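Week 6 handout: Safety rules for the small cell, and what they leave out
Gredirbridge Automation Short Course
Notes by Katalin Virág, with corrections from Khải Đoàn

Reading before Wednesday: the robot safety chapter in the course binder, plus the two-page Serrano checklist. Bring the checklist with your own marks on it. I want to see crossings-out.

1. What a standard covers

Students arrive thinking a robot is "compliant" the way a toaster is. The industrial robot standard, ISO 10218, comes in two parts. One deals with the robot as it leaves the maker. The other deals with the application and the cell, and that second part is where most lab setups get thin. A certificate for the arm says very little about the gripper you bolted on, the bin under it, or whatever is holding the bin in place.

Vendors blur this. The Faver brochure in your binder uses the word "certified" on its front page and never says which part of the system it means. Underline it and ask.

2. Bin picking as a test case

Bin work looks tame. The parts are light, the reach is short, and people relax. Go through the hazards anyway: pinching between finger and wall, pinching between wrist and rim, a snagged hose, a dropped part, a bin that shifts after someone taught the positions.

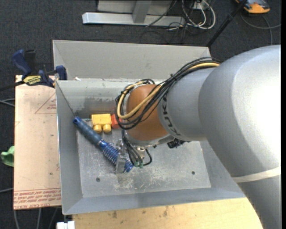 Fixturing gets the least attention in the written rules and causes most of the arguments in our lab. A bar clamp is quick and cheap, and I have used plenty. It also has no sensor, and the controller can't tell when it has been bumped. If your risk assessment says "bin fixed," write down how, and who checks it.

Cables at the wrist are the second sore point. Run the full range of motion at reduced speed and watch the bundle the whole way. Khải wants this done again after any tool change. I agree, though I have yet to meet a lab that keeps it up past the first month.

3. Paperwork that helps, and paperwork that doesn't

The Zulico logbook template has 449 fields. I don't believe anyone fills them in with care, and a form filled in without care is worse than a short one. Keep four entries: what changed, who changed it, what was retested, what is still open.

For homework, take one rule from the Serrano checklist and argue that it does nothing. Then have your partner defend it. One page each, handed in at the start of class.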